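分拣台第四版:重新标定和抓取高度

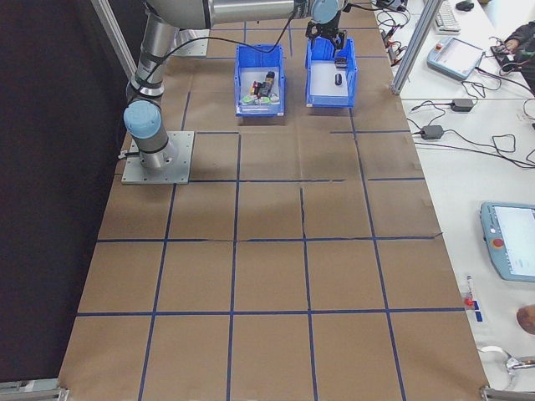 上一版的问题在坐标系。机械臂底座的零点和桌面网格没有对齐,我在程序里用一个固定偏移硬补,换一次底座螺栓就要重补一次。二月里拆装了两回,偏移值改得自己也记不清哪个是哪个,索性整套重来。

桌面还是铺牛皮纸,用深蓝色胶带贴格子。胶带贴得不直,有几段是歪的,纸上也有折痕。这不影响使用,因为格子只用来给人看,方便摆箱子时大致复位,机器不读它。真正的基准是底座方板上的两个定位孔,所有工件坐标都从那里推。之前有人在评论里建议换成激光雕刻的铝板,我算过价钱,放弃了。

标定步骤记一下,免得下次再翻聊天记录:

1. 夹爪换成标定针,示教速度降到最低档。
2. 在桌面上取 4 个点,四角各一,每个点从上方接近,不从侧面接近,减少回差的影响。
3. 记录关节角,不记录末端坐标。末端坐标是控制器算出来的,工具参数有误时会一起错。
4. 离线解算工件坐标系,残差大于 2 毫米就重做。
5. 换回夹爪,重新写工具长度。这一步我漏过一次,夹爪直接顶到了箱底。

解算脚本用的是 Prilta,小工具,只做最小二乘拟合和坐标变换,没有界面。原来的 Nerkham 功能多,但输出角度的约定和我的控制器不一样,欧拉角顺序要手工转,转错过,不想再用。

任务本身很简单:两个蓝色塑料箱并排放,从一个箱里取小件,放到另一个箱里,跑完再反向搬回来。麻烦在箱壁。箱子前壁是斜的,夹爪张开以后宽度增加,贴着壁下去会刮。现在的做法是在箱口轮廓上向内收缩一圈,落在收缩区外面的目标,先平移夹爪,再转腕部,让两指的开合方向与箱壁平行。收缩量取 31 毫米,按夹爪全开时的外宽留的。以后若改成半开接近,可以再小一些,我还没有试。

抓取高度也改了。旧程序对所有物件用同一个下降高度,遇到扁的东西夹不住,遇到高的又压得太深。新程序按类别查表,表里目前有 46 条,大部分是手量的,卡尺量一次,写进去。不优雅,但出错时容易查。立着的圆柱件单独处理,夹取点放在上半段,下降前先检查周围有没有别的东西挡住指尖。

线缆是另一件事。外走线沿着臂身绑,绑带之间要留余量,尤其是上面几节连杆那一段。第一次绑得太紧,腕部转到极限时线被扯着,电流曲线上能看到一个小尖峰。后来松开重绑,留了一个环,尖峰没有了。代价是松弛的线圈在某些姿态下会靠近立柱,所以在程序里限制了一轴的范围。

供电和示教器都放在右边的白桌上,和工作台分开。这样做的理由是振动:以前电源适配器放在同一张台面上,时间一长插头会松。白桌上的线现在很乱,理线等全部定型以后再做,现在理了过两天还得拆。

工作间是和 Rocío Arrieta 合用的,她那边做电机驱动板。她看了我的运动曲线,指出减速段的加加速度没有限制,夹着东西停下来时会晃。我把梯形曲线换成了 S 形,单次循环变慢了一点,放置位置的重复性好了不少。具体数据等跑够次数再贴。

待办:
急停回路接到工作台前侧,现在要伸手到右边才够得着。
收缩量改为按目标高度计算,靠近箱底的物件和靠近箱口的物件不应该用同一个值。
脚本里的单位统一成毫米,目前还有两处是米。
Sandoval 的力矩传感器到货后,把箱底接触检测加上。

代码整理完会放到老地方,参数文件单独打包。用别的臂的读者请先改工具长度再运行。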